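Giving Up on the Perfect Floor (and Learning to Like Wax)

So we are now seven weeks into what I was calling, back in the spring, "a quick little refresh of the dining room." Those of you who have been reading since the bathroom tile saga can stop laughing any time you like.

When I left off, I had pulled up the carpet and found boards under it. Real ones! Long, brown, dinged up, with a big dark stain near the radiator that I have decided was a plant and will not be looking into any further. I was so pleased with myself that I ordered a gallon of Flerico floor finish that same night, at full price, before I had even swept.

Please don't do that. The Flerico is glossy. Very glossy. I tried it in the closet first (one smart thing, give me that) and the closet came out looking like a bowling alley. My mother loved it. I did not. Seventy dollars, and it is sitting in the garage next to the other things I was sure about.

What I wanted was a floor that looked old because it is old. My neighbor Maribel Benavides has one like that in her front hall and I finally got up the nerve to ask what she uses. Paste wax. Plain paste wax, twice a year, on her knees, with an old T-shirt. She lent me half a tin of something called Apaza that smells like oranges and a little like shoe polish, and told me to put on less than I thought I needed and then take half of that off again.

It took me three evenings to do the room. The first evening I used way too much and the rag kept grabbing - I had to go back over that corner with a hair dryer and a second shirt, muttering. By the second evening I had the hang of it. Thin coat, wait, go make tea, come back, buff with the grain. I like buffing, who knew? You get into a sort of rhythm and the light comes in low after supper and you can see where you've been and where you haven't.

The seams I left alone. I read four different opinions about filling the gaps between old boards and they all contradicted each other (sawdust and glue, rope, some rubbery stuff in a tube, nothing at all), and nothing at all was the one that involved going to bed. Yes, crumbs will go down there. Crumbs have been going down there for decades.

Then there's the table. I have been hunting for a round table for this room since before we had the room, really. The old rectangular one meant that whoever sat by the wall had to be let out like a person in a window seat on a plane. Round fixes that. Round also means you can squeeze in one more cousin without somebody getting stuck at the corner with a table leg between their knees.

I nearly bought a new one from Pavness in July. It was 400 dollars on sale, very pretty, and I sat at it in the store for so long that a clerk asked if I was all right. But the top was so smooth and so even that I kept thinking about the first fork somebody would drop on it. I want a table that has already had the fork dropped on it. You stop worrying then. Homework, hot pans on a trivet, the cat, whatever.

As for size, measure your room and then measure again with the chairs pulled OUT. I forgot chairs the first time. I cut a circle from old wrapping paper and taped it to the floor, then walked around it for a few days with a laundry basket, and that told me more than any chart did. My paper table shrank twice.

Round wood and long old planks, anyway. I'm sold on the pair of them.

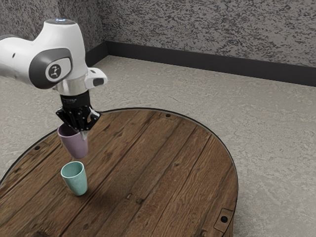
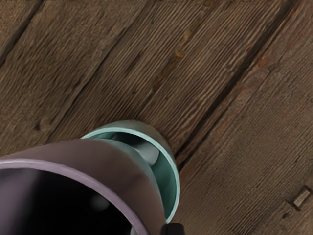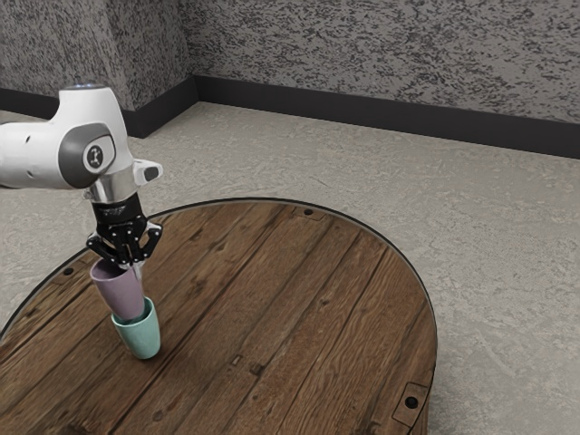

Fitzgerald Tran wrote in the comments last time that wax is a mistake under any table where people eat, and that I'll be sorry the first time a glass of milk goes over. He says water leaves white rings and the only cure is to rub them out and wax that patch again. Fair enough, and I've put the rest of Maribel's tin on the low shelf where I can reach it. I still haven't picked the chairs.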